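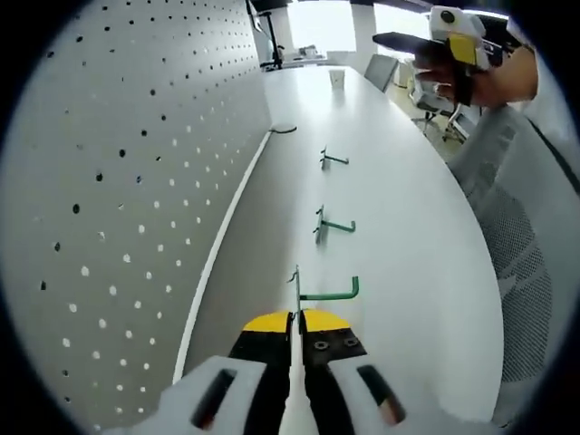

*Figure 1. Green metal pegboard hooks on a white table.*

# Timing and Location Details in Written Accounts of Household Hauntings

Final project report, submitted 17 December 2023

## 1. Aim

The project looked at how people who believe their home is haunted record when and where an event took place. The question was whether accounts written soon after the event give different kinds of detail from accounts written years later. Whether the events were real was outside the scope, and no attempt was made to test any claim.

## 2. Source material

Accounts came from the Brenano archive, a public collection of first-person ghost stories sent in by readers. At the time of download in May the archive held 1,294 entries in English. Entries were removed if they were shorter than a paragraph, if they retold a story heard from another person, or if they were set in a hotel, hospital or workplace. From the remainder, 300 were drawn at random.

A second set, the Stukadham letters, was considered as a comparison group. These are older and were edited for print before being filed. The editing had removed most clock times, so the set was dropped.

## 3. Method

Each account was read in full and coded against a sheet with 12 fields. The fields cover stated clock time, part of day, room, position of the writer (in bed, on the stairs, and so on), other people present, pets present, type of event, and the gap between the event and the writing. The remaining fields record light level, sound, temperature and whether the event repeated.

Coding was done in Mundska, which stores each code beside the passage it refers to. Two coders worked separately on the same accounts for the first batch. Where they disagreed, the wording on the sheet was revised and the batch was coded again. Most disagreements were over "part of day". One coder had marked any time before sunrise as night and the other had used early morning. The revised sheet defines early morning as starting at 5:00 a.m.

Type of event was sorted using the Triệu scheme, with one change. The scheme keeps footsteps and knocking apart. Many writers used both words for the same sound, so the codes were merged.

## 4. Results

Footsteps or knocking was the most common type of event, followed by moved objects and then by a figure seen in a doorway. Bedrooms were the most common location. Hallways came next, and kitchens were well behind.

Clock times appeared more often in accounts written long after the event than in recent ones. This was the reverse of what we expected. Later accounts also tended to give round times, mainly on the hour or half hour. Recent accounts more often tied the event to an activity, such as brushing teeth or letting the dog out.

Temperature was mentioned less than we had assumed from the background reading. Where it did appear, it was nearly always a cold patch in one part of a room.

## 5. Limitations

- The gap between event and writing was often inferred from phrases such as "when I was in grade four". Accounts with no usable phrase were left blank in that field.
- Archive staff may correct spelling and grammar. It is not known whether they alter times.
- Writers choose to send their stories in, so the sample says little about people who have had a similar experience and kept it to themselves.
- Light level was coded poorly and should be ignored in the attached table.

## 6. Further work

The merged sound code should be split again and tested on a new sample. The coding sheet is in Appendix A and the table of counts is in Appendix B.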